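Henda rail basket and wave-print wallpaper: six months in use

Posted Thursday, February 13, 2025 by Su-bin Seol

I bought the Henda hanging basket in August, along with a roll of the Drurnlow wave print, to sort out a small preparation corner. Both have been in daily use since. The basket is black metal with a perforated front and hangs from a horizontal rail. It is sold for light items and the leaflet gives a limit of 700 g.

Fitting took 65 minutes, most of it spent levelling the rail. The two fixings supplied are short for plasterboard and I replaced them with longer ones. The hooks are a close fit on the rail and do not slide sideways when something is taken out. With almost 700 g inside, the basket tilts forward slightly at the lip. At half that load it sits flat.

The perforations let crumbs through, so the surface underneath needs wiping more often than it would under a solid tray. Small things stand upright well enough if they have a flat base. Anything narrow leans against the front.

The wallpaper is the busier of the two purchases. The curling waves are drawn in thin black lines with bands of green and grey, and the repeat is large. Matching it at a corner wastes a fair length of paper. Paste marks wipe off with a damp cloth if caught early - after an hour they leave a dull patch.
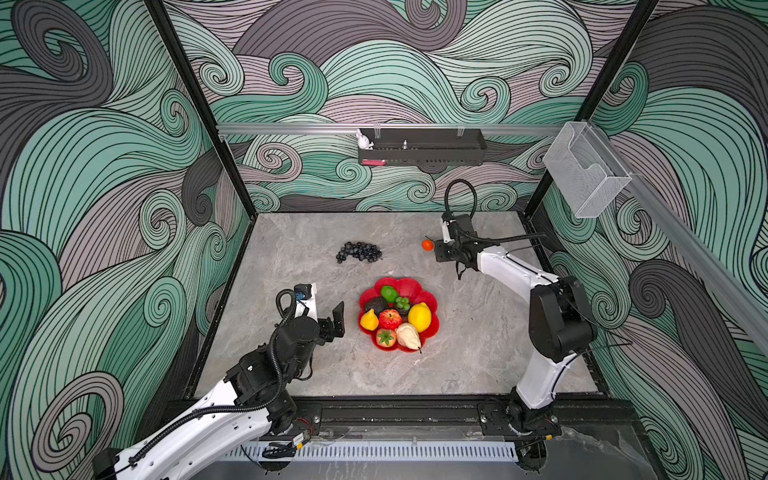 Against a plain grey marble pattern the print is tolerable. Against a patterned worktop I think it would be too much. It does hide splashes, and fruit juice in particular has been hard to find on it afterwards.

I also tried the Geum clear box holder on the side rail. The hinged lid is stiff, and the clear plastic shows fingerprints. It does the job for paper napkins.

Basket: recommended for light loads. Wallpaper: recommended with a spare roll. Box holder: wait for a revised hinge.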